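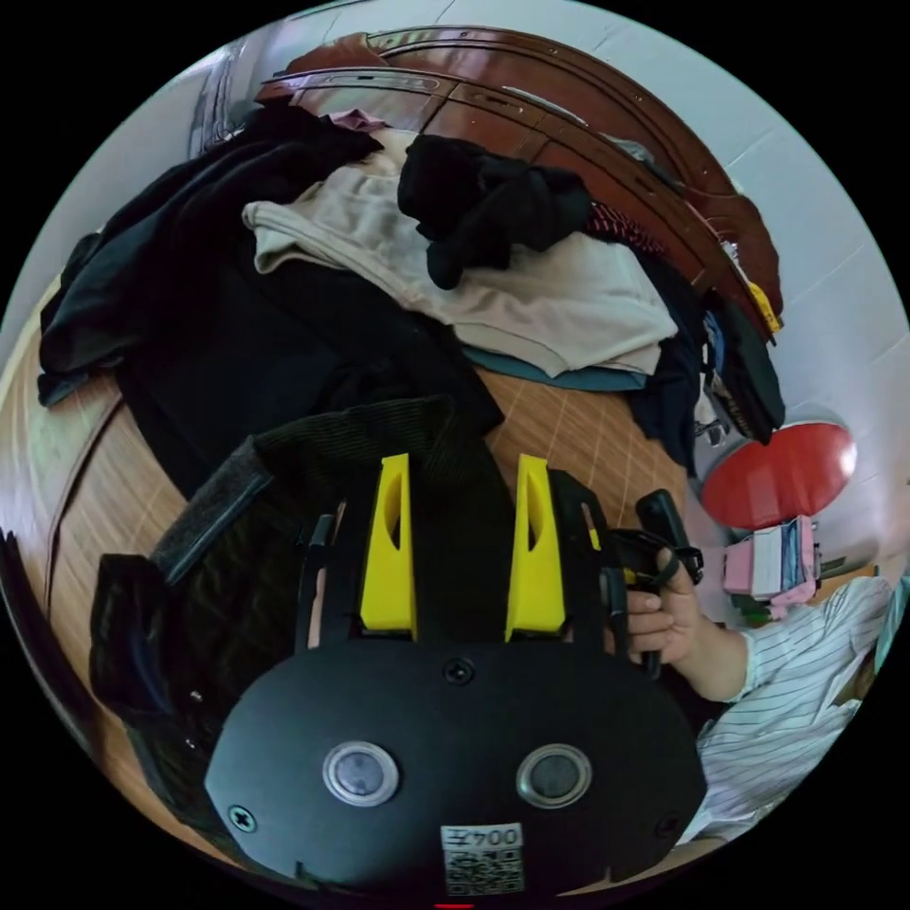 Mellmont Robotics – Gripper Evaluation Group

The jacket has a quilted lower body, metal snaps, and no interest in anyone's research schedule. It is dark green corduroy, and by October the group at Mellmont had come to speak of it the way sailors speak of a particular rock.

The job sounded simple when Ngozi Ogbonna wrote it on the whiteboard. Take the hand-held grippers the group was considering, carry them into a real bedroom with a real pile of clothes, and find out which one gives you motion data a robot arm can copy. Two finalists made it past the bench tests. One is the Altanix, with stiff yellow wedge fingers and a body you could use to hold a door open. The other, the Hilanov, has soft fingertips and a price that made Garba Ugwu put the quote face down on his desk.

On the bench, the Hilanov won. It picked up sponges, markers and a rubber duck with the same gentle disdain, and it scored 90 out of 100 on the group's standard object set. The Altanix picked up everything too, but it did so like a man lifting a stranger's suitcase. Ogbonna had more or less written the recommendation in her head.

Then they tried laundry. A garment has no handle and no fixed shape, and the half you aren't holding goes on doing as it pleases. The soft fingertips turned out to be so grippy that they wouldn't let go. Shirts came up off the bed and stayed up, stuck to the rubber, while the operator shook the thing like a thermometer. The stiff fingers pinched a fold, moved it, and dropped it when told.

"I was rooting for the other one," Ogbonna says. "I still think it's the better gripper. I just can't get it to put down a sock."

The trial ran to 412 recorded grasps, split between the two tools, and everyone in the group took turns. Sinéad Mac Carthaigh proved the steadiest. Libor Šimko proved the fastest, a distinction that lost some of its shine when the tracking software refused a good part of his work. The cameras need time to work out where the gripper is in the room, and Šimko folds a shirt as if the building were being evacuated.
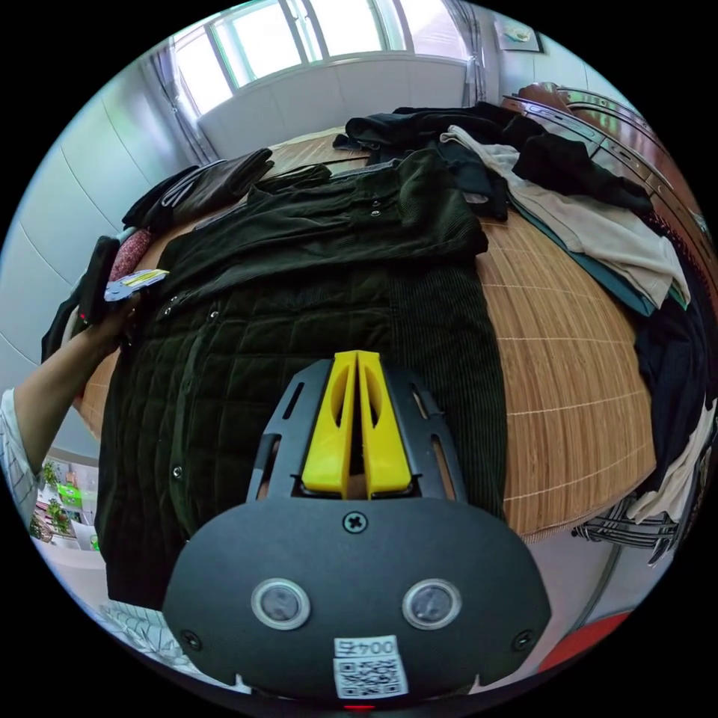

Corduroy was where the two tools drew closest. The ribs give stiff fingers something to bite on, provided you come at them across the grain. Come at them along it and the fingers skate. Quilting helps, because the padding bunches up into a nice fat ridge, and the snaps are a menace, because a snap between two hard fingertips goes off sideways and takes the whole placket with it. Mac Carthaigh filled most of a page on snaps alone.

There is also the matter of weight. Nobody on the purchasing side had thought to ask what either tool felt like after an hour of holding it at arm's length over a mattress. Godelieve Michiels, who looks after the data and had expected to spend the trial sitting down, noticed it in the numbers before anyone complained: the paths sagged toward the end of each session. She started calling breaks. The paths straightened out again, and so did Ugwu.

Back at the lab, the recordings go to Ibrahim, the group's aging two-arm robot, which replays them on a table with whatever clothes people are willing to lend. Ibrahim liked the Altanix data better, if a machine that once folded its own power cable can be said to have taste. It managed a T-shirt in October. The jacket it has so far moved eight inches to the left.

The recommendation, when it went in, was for the Altanix, with a request for one set of softer pads to glue onto the yellow fingers and see what happens. Ugwu signed it the same afternoon. Šimko has asked to be first to try the pads, and Michiels has asked that he be third.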